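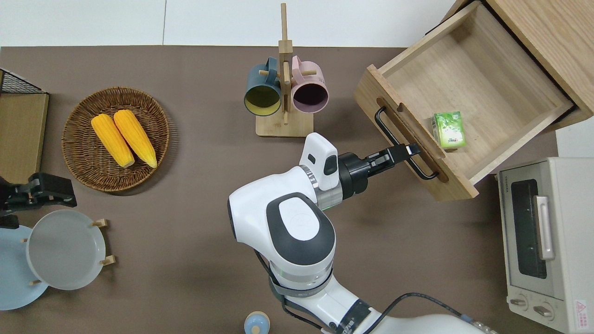

Brement, January

4. Planning the equipment budget

We came to this part of the project with more curiosity than money, and it ended up being the part we talk about most! Our question was simple: if a small lab wants an arm to do kitchen chores on a tabletop, where should each dollar go? Figure 3 shows the gripper at the bar handle of a drawer, the task that drove most of our early choices. A drawer asks for reach, a steady grip on a narrow bar, and enough free table in front of the cabinet. We had planned to spend nearly everything on the arm and treat the rest as small change (a mistake we would happily warn others about).

4.1 Props and furniture

The household items deserve their own budget line. We set aside $400 for them, and Antigoni Gkikas, who kept the purchase list, split it between furniture and small goods. Racks and mug trees are cheap and wonderfully useful, giving a planner upright plates and hanging cups to think about from day one. Two corn cobs in a wicker tray add a shape quite unlike a plate or a box. We recommend buying spares in the same order, as the Hestow catalog changes often and a matching plate can be hard to find later.

4.2 Space, mounting and cables

Table length was the item we got most wrong on paper. Our first plan, drawn up with Oltmanns, left no room between the dish rack and the arm base, and redoing it cost us 6 weeks. In the layout of Figure 4, the rack, the tray and a fabric storage box share one long brown mat, with the base beyond its right edge and black cables on the ground below. Cable runs should be priced early. We put in $300 for them, around twice what the Purnenero quote had suggested, and were glad of every bit.

Figure 4. Tabletop layout used for the cost estimates in Section 4.2.

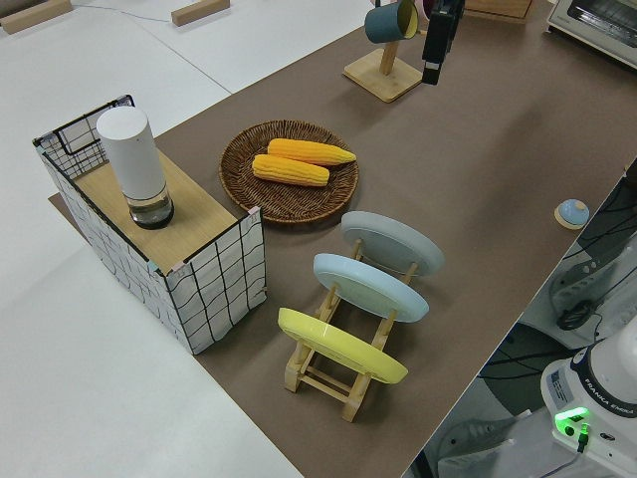
4.3 Spending over time

We would split the purchase into two orders. The first covers the arm, the table and a handful of props, enough to start real work and learn what is missing. The second waits until the team has tried each chore at least once, and it should hold back money for a second set of fingers.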